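4.3 Setting up the Skolberg knee trainer for a new patient

Read section 4.1 (Unpacking) and section 4.2 (Charging) before you start. The steps below assume the trainer is assembled, the battery shows at least two bars and the unit is standing on a level floor. Allow 40 minutes for a first fitting. Later sessions with the same patient need much less, as the settings are stored under the patient number.

The Skolberg is for use under the direction of a physical therapist. Do not fit it on a patient whose prescription does not list a range of motion in degrees.

Caution: Do not use the trainer over an open wound, a wet dressing or a surgical drain. If the patient has a metal plate or external fixator in the treated leg, check with the surgeon first.

Preparing the unit

1. Lock both rear casters. Push the frame gently from the side to check that it does not roll.

2. Turn the main switch to I. The display runs a self-test and then shows READY. If it shows E2, the carriage is not at its home position. Slide it by hand toward the foot end until it clicks, then switch off and on again.

3. Press PATIENT and enter the number from the chart. For a new patient, press NEW and write the number the display gives you on the fitting card.

4. Choose LEFT or RIGHT. The carriage moves a short way to confirm the side. Keep hands and loose clothing clear of the rail while it does this.

Fitting the leg

5. Have the patient lie on their back with the hip close to the padded end of the frame. A thin pillow under the head is fine. Do not put anything under the treated knee.

6. Measure from the bony point on the outside of the hip to the middle of the knee joint. Set the thigh bar to the same number and tighten both knobs.

7. Measure from the middle of the knee joint to the sole of the foot. Set the calf bar the same way.

8. Lift the leg into the cradle. Two people should do this if the patient cannot hold the leg straight without help.

9. Line up the hinge of the trainer with the knee joint. This is the step most often done badly. If the hinge sits too low, the cradle slides along the leg during bending and the patient will feel it pulling at the heel.

10. Close the thigh strap, then the calf strap, then the foot strap. You should be able to slip a flat hand under each one.

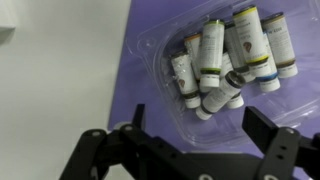 Note: The straps stretch a little in the first weeks of use. If a strap reaches the end of its closure, replace the whole set (Plastlow strap set, order no. 691). Do not add pins or tape.

Setting the range

11. Press RANGE. Set EXTENSION first and FLEXION second. The trainer will not accept them in the other order.

12. Start lower than the prescribed limit. For most patients after knee surgery, a first flexion setting of 40 degrees is comfortable. The factory setting allows up to 80 degrees. To go past that, the therapist has to enter the clinic code from the inside cover of this manual.

13. Set SPEED to 2 for the first session.

14. Give the patient the stop handle and ask them to press it once before anything moves. The display must show STOP OK. If it does not, check that the plug is pushed fully into the socket marked with the hand symbol.

15. Press START. Stay with the patient for the first five cycles and watch the hinge. If it drifts away from the joint, stop the unit and go back to step 9.

Caution: Stop right away if the patient reports sharp pain, numbness in the foot or a feeling of pressure behind the knee. Mild stretching at the end of the movement is normal — it should ease as soon as the leg starts back.

After the session

16. Press STOP and wait until the carriage is at rest. Open the straps from the foot upward.

17. Write the range reached, the speed and any comments on the fitting card. The unit stores the settings but not the comments.

18. Wipe the cradle and straps with a mild, alcohol-free cleaner. Let them air dry before the next patient.

If a patient takes the trainer home, go through steps 5 to 15 with the person who will be helping, and have that person do one full fitting while you watch. Home units are supplied by Kadlec with the range menu locked. Changes are made at the clinic visit.

Service questions: ask for Petrică Vlad at the Kadlec parts desk. Training for clinic staff is arranged through Vlastimil Doležal. The phone line opens Monday at 8 a.m.

Go on to section 4.4 for use with the ankle attachment.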